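I woke up before the alarm this morning, which almost never happens, and lay there feeling strangely cheerful for somebody with 152 unread messages and a cold nose. June mornings are like that, I guess. I made the coffee too strong and drank it anyway, and then I sat on the bed and read the long letter from Sakda Suwannarat that I'd been saving (he writes the way he talks, all detours).

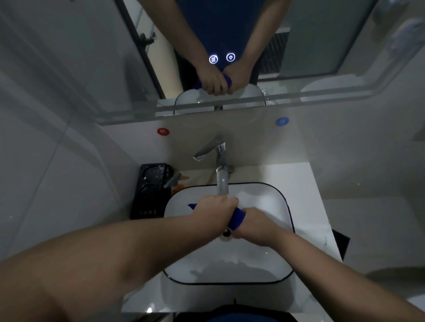 He wants me to come back to Plulmont in the fall, and I got a little weepy over it, to tell the truth. I miss that town! I miss the bakery stairs and how people waved at me even when they had no idea who I was. I wrote him 2 pages back and then didn't like the second one, so I'll try again tomorrow when I'm less mushy.

The afternoon was slower. I had a silly argument with myself over whether I'm lonely or just tired, and I never did settle it. A nap helped some, and so did the plums.

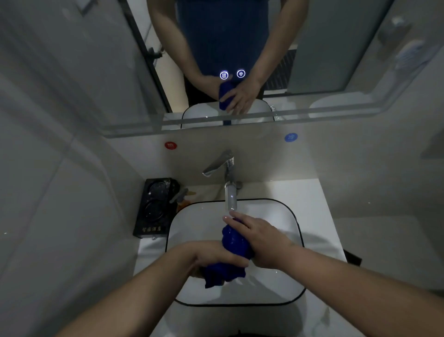 Wringing out at the sink, blue cloth

It's 9:40 now and I can hear rain starting. I feel all right. I still have to call Mom back.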